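Vidby Work Table

Sit-down table with a white top, from Wadell
$349, legs included

The Vidby is a plain four-legged table for work that is done sitting down. It has a flat top, a steel underframe and legs that bolt on. There are no drawers and no shelf. We have built it in the Clarkusville shop since the old Katona bench was dropped from the range, and it uses the same leg brackets, so owners of a Katona can move their existing legs to a new top if they want to.

Most of the tables we sell go into shared rooms: sewing rooms, mail rooms, school offices, repair counters, community workshops. The rest go to people who need a desk at home and don't want one that looks like a desk. It seats one person comfortably on the long side, with space for materials to the left and right. Two people can share it if they sit across from each other and neither one spreads out.

The top was drawn by Enikő Veres, who also did the Katona, and the frame was reworked by Botond Takács after we stopped buying our tube from outside. The main change is at the corners. On the Katona the leg bracket was held by screws going up into the top, and after a few years of being dragged across floors those screws worked loose. On the Vidby the bracket is welded to the frame and the top only rests on it and is fastened down. You can drag the table if you must. We would still ask you to lift it.

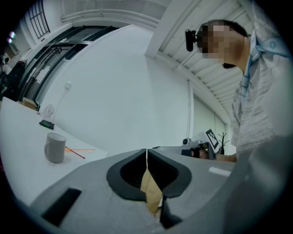
Size and load

Width: 1,315 mm
Height: fixed, standard desk height, with a small adjustment at each foot for uneven floors
Rated load: 100 kg, spread evenly over the top
Legs: four, steel, bolt-on
Tools needed: one hex key, in the box
Warranty: 2 years on the frame and the top

The load figure is for weight spread over the whole surface. A single heavy item, such as a small press or a safe, should go near a corner and not in the middle of the top. Do not sit or stand on the table. If you plan to put an industrial sewing machine on it, ask us first, as those shake a good deal and we may suggest the heavier underframe instead.

The width is the one we get the most questions about. It was chosen so that two tables would fit end to end along the wall of the room we first built them for, and we have kept it. We do not cut tops to other widths. If your space is a little too narrow, the table can be turned, and many customers do run it out from the wall that way so that both long sides can be used.

The top

White is the standard color. We also make the top in pale gray and in a dark green that was meant for drawing rooms and has found more use under lamps and aquariums. All three cost the same.

The white is slightly warm and has a low sheen. It was picked so that small parts are easy to find on it and so that an overhead lamp does not throw a bright patch back at the person sitting there. Thread, paper trimmings, screws and beads all show up well. So does dust, and so do coffee rings, and anyone choosing white for a busy room should expect to wipe it at the end of the day. Customers who asked us for something that hides dirt have mostly been happy with the gray.

Pencil comes off with a damp cloth. Ballpoint comes off with dish soap if you get to it the same day. Permanent marker will usually leave a shadow. Superglue can be lifted with a plastic scraper once it is hard, but do not use a metal blade and do not use acetone, which dulls the finish. Hot pans and soldering irons will mark the top permanently and the warranty does not cover that.

For cutting, use a mat. The surface will take light scratches from boxes and tools without looking bad, but a knife run along a steel rule goes through the finish, and after that moisture can get in.

The edges are rounded over on all four sides. People who rest their forearms on the front of the table for hours asked for this, and we changed the tooling in March to give a slightly larger curve. Tables from before then have the tighter edge. If you are matching an older table and the difference would bother you, tell us when you order. Zsófia Gulyás in the shop keeps the old cutter and can run a top on it, though this adds a week or so.

Underframe and legs

The frame is square steel tube, powder coated in light gray. Black is possible on larger orders. The front rail is set back from the edge so that there is room for knees and for the arms of most office chairs. Check the height of your chair arms before you order; chairs with fixed high arms may not slide all the way under.

Each foot has a threaded leveler with a felt pad pressed into it. On carpet, take the felt off and use the bare foot. On tile or wood, leave it on and look at it now and then, since grit collects in felt and will scratch a floor as well as anything.

Casters are available as an extra set. They replace the levelers and raise the table slightly. Two of the four lock. We don't recommend them for sewing, engraving or anything else where the table must keep still, and we don't recommend mixing casters and fixed feet on one table.

Putting it together

One person can do it, and two make it easier when the time comes to turn the table over.

1. Lay the carton flat and open it along the long side. Leave the top face down on the foam sheet.

2. Check that the small bag has all the bolts and the hex key. It is taped to the inside of one leg.

3. Set the first leg into its bracket and start both bolts by hand. Do not tighten yet.

4. Do the same with the other three legs.

5. Tighten all the bolts, going from corner to corner across the frame.

6. Turn the table over. Lift it by the frame and not by the legs.

7. Put it where it is going to stand and turn the levelers until it stops rocking.

Tighten the bolts again after the first month. If a bolt will not start by hand, back it out and try again. Forcing it with the key will strip the bracket thread, and while we can repair that, the table has to come back to us.
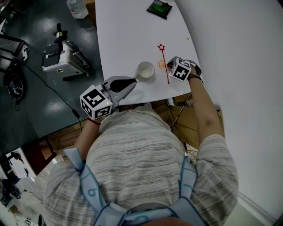
White tabletop, used from a seated position.

Choosing between the Vidby and the heavy bench

We are asked about this nearly every day, so it may help to set it out. The Vidby is for hand work, paperwork, packing, light assembly and study. The heavy bench is for vises, hammering and machines that shake. It is taller, it costs more, and most people find it too high to sit at without a stool. If you do both kinds of work in one room, the better answer is usually one of each, with the bench against the wall and the table closer to the window.

Vilmos Borbély ordered a set of Vidby tables for the bookbinding class he runs and wrote to us afterward:

"We had folding tables before and they bounced every time somebody used the bone folder hard. These don't. I would have liked a hook underneath for a bag. The white top is good for matching paper and not so good with paste, which we now put on a tray."

There is now a bag hook. It clips over the side rail, needs no screws, and can be moved from one side to the other. It is sold separately.

Extras

Bag hook, clip-on
Caster set, two locking and two free
Cable tray, fits under the back rail
Joining plate, for holding two tables tightly end to end
Spare hex key and bolt bag
Touch-up pen for the frame, light gray

The joining plate is worth having if you are making a long run. Without it, tables drift apart and small things fall through the gap. The plate fits under the tops and cannot be seen from above. It also fits the Katona, but a Katona and a Vidby joined together will need their levelers set carefully, as the older top is a touch thicker.

Delivery and returns

Tables ship flat in one carton. Delivery inside Clarkusville is by our own van and we can carry the carton to the room if you ask for it when ordering. Elsewhere it goes by freight to the front door. Please look over the carton while the driver is still there and write down any crushed corners on the slip. We will replace a damaged top without arguing about it, but the freight company will want to see that note.

Unused tables can be sent back in their carton. Assembled ones can come back too, at a lower refund, and we sell these as seconds from the shop floor. Seconds are not listed online. Call in the morning and ask for Faustine Fleury, who will know what is there. Most have nothing wrong with them except a scuffed leg or a missing carton.

Spare tops, single legs and brackets are kept in stock for every table we currently make. For the Katona we still have legs and brackets but no tops. When ordering a part, please give us the number stamped on the inside of the front rail — it tells us which bolts to send.

Wadell, Clarkusville | Contact us | © Wadell. All rights reserved. | Back to top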